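Print this story | E-mail this story

The Bottle Club

The students of the Zindunura robotics club have been picking things up and putting them down again since October, and if you think that sounds like a dull way to spend a term, I'd invite you to try teaching it to somebody with metal fingers.

Vibeke Ásgeirsdóttir started the club with 13 members and a programme of her own devising called Tivik, and she is the sort of teacher who will offer you tea, forget the tea, and then spend half an hour (very happily, for both of us) on the subject of thumbs. Her rule is that everyone works with household goods. Bottles are the favourite — they roll, they're slippery, and they're never quite the same weight twice.

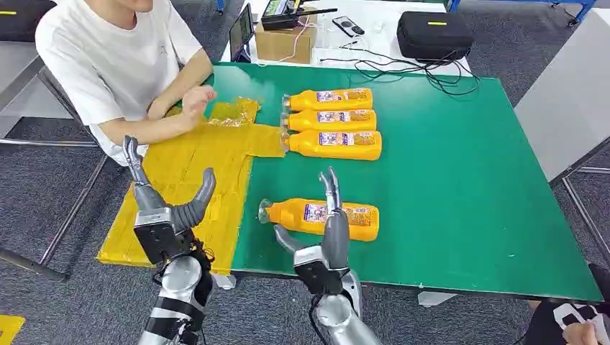 Each student takes a turn at setting out the table, another minds the software, and a third keeps the logbook, which had reached 1,659 entries when I leafed through it. Some of the handwriting is dreadful. Ren, who is 14 and has strong opinions on labels, told me that a glossy colour can fool the vision program in the wrong light, and then drew me a diagram on the back of my own notes to prove it.

The part I hadn't expected to enjoy so much was the arguing. Do you come at a bottle from the side, or over the top? Should the fingers close all together, or should the thumb go first? Vibeke lets these debates run on well past the point where I'd have stepped in. 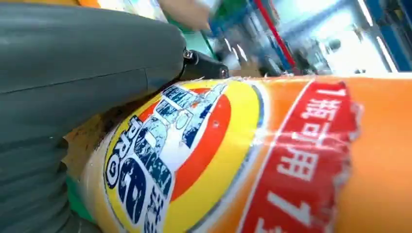
There's a showcase coming, too. It's called Catodance, it has room for 80 guests, and the club means to clear a whole table in front of their parents and grandparents. Ren would like music. Vibeke would like a spare set of cables, and was writing out the order when I left.

December 13, 2024

Contact us | Copyright, all rights reserved | Back to top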